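The Linen Office at Trillisness

The regulations of the Trillisness Linen Office ran to 409 paragraphs, of which the greater part concerned folding. A cloth received from Grikport was to be entered in the register, laid upon the table and folded into a rectangle before the bell. No cloth was to leave the room unfolded, and no clerk was to leave before the cloth.

On 1/13/22 the register stood at 3,129 entries. The clerk on duty wrote the next number, blotted it, and turned to the item itself, a dark navy cloth without a label. The accompanying slip gave the sender as the Haslam ferry and the purpose as "usual".
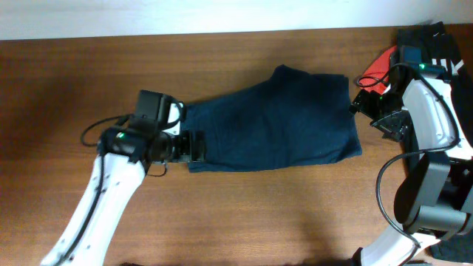

What did the regulations require when a cloth came without a label?
Paragraph 800 would have settled it, but the regulations stopped at 409, and the matter was left to the clerk.

The clerk consulted the senior clerk. The senior clerk held that a navy cloth was in all likelihood a table covering from the ferry saloon, and should go on the lower shelf. The clerk thought it might be the cloth that used to hang across the window of the waiting room at Tistness, where passengers had sat in December with their bags on their knees and looked at it for want of a view. Neither opinion could be entered in the register — the column was too narrow.

It was agreed that the cloth should be opened and folded again, in case a mark had been sewn inside the hem. The office had done this before, with a blanket, and had found a laundry number and half a name. The clerk drew the lamp nearer and began at one corner.
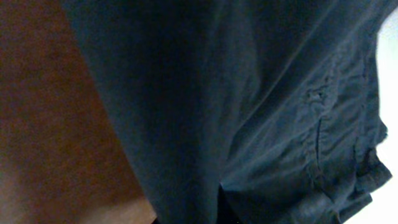
Where were cloths sent if their owners could not be traced?
They were kept on the lower shelf at Trillisness for one winter and then offered to the waiting room at Tistness.

The clerk read this provision aloud, twice. The senior clerk observed that if the cloth had come from Tistness it would be going home by the proper route, and that if it had not, the window there was in any case bare. A form existed for the purpose. It was numbered 2,185 and required two signatures, both of which were given.

The bell rang while the ink was drying. The clerk brought the corners together, pressed the fold with the flat of the hand and placed the form on top. Then the lamp was put out, and the two of them went down to the quay, where the Haslam ferry was late.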